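2020年6月29日　星期一　阴

早上七点量了血压和静息心率,记在表里。心率比上周低,血压没有变化。停用苯二氮䓬类药物之后的第三周,睡眠潜伏期仍然偏长,睡眠日志上连续几天都写着“超过四十分钟”。门诊医生的意见是不加药,先把失眠的认知行为治疗做完一个疗程,再看是否需要调整。

把治疗的几个组成部分重新抄一遍,免得以后翻旧本子找不到:睡眠限制、刺激控制、认知重建、放松训练、睡眠卫生教育。其中睡眠限制的证据较强,执行也最难受。做法是按过去两周的平均实际睡眠时间设定卧床时间,下限五个半小时,起床时间固定,入睡时间往后推。睡眠效率达到百分之八十五以上,卧床时间增加十五分钟;低于百分之八十,减少十五分钟;介于两者之间不动。我目前的窗口是零点三十分到六点三十分。

本周睡眠效率的算法和上周一样:总睡眠时间除以卧床时间。周一到周日平均下来是百分之八十二,按规则维持原窗口。原本希望能提前十五分钟上床,没有达到标准,只好再等一周。
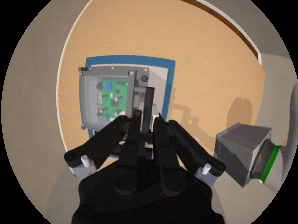
上午在 Brendeck 门诊复诊,第三次。挂号窗口换到了二楼,候诊时填了两份量表:失眠严重程度指数和患者健康问卷九项版。失眠量表十四分,比初诊时低了五分,仍处在阈下失眠的上沿。抑郁量表六分,属于轻度。医生解释说,量表分数只用于追踪变化,诊断还是靠面谈;单次分数上下浮动两三分,不宜过度解读。我问她为什么第九题每次都要口头再问一遍,她回答这是风险评估的常规步骤,不论前面的总分高低都要问。

面谈时间不长,主要谈了三件事。

其一,白天的警觉度。睡眠限制初期白天困倦属于预期反应,不能据此提前中止。但开车和操作机械要避免。我这两周都坐公交,没有问题。

其二,咖啡因。上周下午三点以后喝过两次咖啡,都记在日志里。咖啡因半衰期个体差异很大,常引用的数值是五小时,有些人可以长到九小时。她建议中午十二点以后不再摄入,包括浓茶。我把办公室抽屉里的茶包拿回家了。

其三,担忧时间。每天傍晚固定二十分钟,把当天的担忧写在纸上,左栏写内容,右栏写可采取的下一步;没有下一步的,标一个横线。时间到了就合上本子。夜里再想起同样的事,提醒自己已经写过。这个方法我做了四天,右栏一半以上是横线。医生看过之后没有评价内容,只问我写的时候坐在哪里。我说在床边。她要求换到客厅,刺激控制的原则是床只用于睡眠,写担忧也算清醒活动。

药物方面,仅保留一种选择性五羟色胺再摄取抑制剂,早饭后服用,剂量不变。计划维持到十二月,届时再讨论减量。减量要分步进行,每一步之间间隔数周,突然停药可能出现头晕、恶心、易激惹、电击样感觉等中断症状。中断症状和复发容易混淆,区别主要看出现时间:前者多在减量后几天之内出现,后者通常更晚,发展也更慢。这一条医生讲得很仔细,我回来以后对照说明书又核了一遍。

复诊费用四百,自付部分一百,其余走 Fondale 的团体医疗保险。报销单需要写明治疗类型,心理治疗和药物管理分开计费,不能合并成一项。上次就因为写成“综合门诊”被退回来。这次请前台分开打印,当场核对了项目代码。
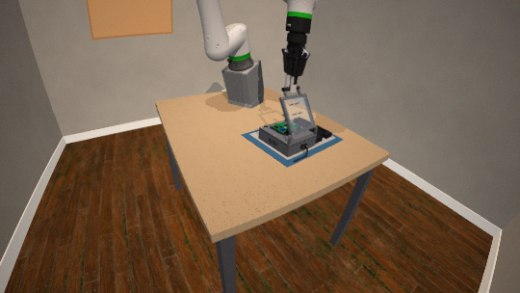 下午读 Riquelme 康复中心发的讲义,第二册,共161页,读到渐进性肌肉放松一章。步骤是从手部开始,收紧五到七秒,放松二十到三十秒,然后依次到前臂、上臂、面部、颈肩、腹部、大腿、小腿。讲义强调收紧的力度约为最大力气的七成,用力过猛会抽筋,特别是小腿。我按录音做了一遍,全程十八分钟。颈肩部分放松前后差异明显,面部几乎没有感觉。练习时间定在晚上九点,不在床上做。

讲义里有一节谈睡眠手环。作者的态度比较保留:这类设备对总睡眠时间的估计尚可,对睡眠分期的判断误差较大,而且有些人会因为追求“深睡比例”变得更焦虑,文献里有个专门的名称,叫睡眠数据强迫。我用的 Pokilus 手环上周显示某夜深睡只有三十一分钟,第二天一整天都在想这个数字。当晚主观感受其实不差。决定从今晚起把手环放在抽屉里,日志只填主观估计值,早上起来之后填,夜里不看钟。卧室里的闹钟也转过去,面朝墙。

认知重建的作业还剩一张表。情境:凌晨两点醒来,二十分钟没有睡着。自动想法:明天的工作一定会出错。情绪:焦虑,强度七十。支持的证据:上个月有一次睡眠不足,邮件附件漏发。反对的证据:过去三周里有九天睡眠少于六小时,工作上没有出现需要返工的错误。替代想法:效率可能下降,重要的事情放在上午做,附件发送前检查一次。重新评定情绪强度:四十五。做表的时候觉得“反对的证据”一栏最难写,需要翻日志才能填上,凭记忆只想得起坏的那几天。

傍晚走路三十五分钟,心率控制在一百一十以下。晚饭后在客厅写担忧清单,六条,四条横线。其中一条是母亲的体检报告,下一步写的是周四打电话。

二十一点做放松训练,二十二点以后调暗灯光。现在二十三点四十分,已经困了,离上床时间还有五十分钟。按规定不能提前躺下,也不能在沙发上打盹。准备把衬衫熨完,再把下周日志的表头画好:上床时间、关灯时间、估计入睡时间、夜醒次数、夜醒总时长、最后醒来时间、起床时间、咖啡因、运动、备注。

下次复诊在两周后,带日志原件和量表副本。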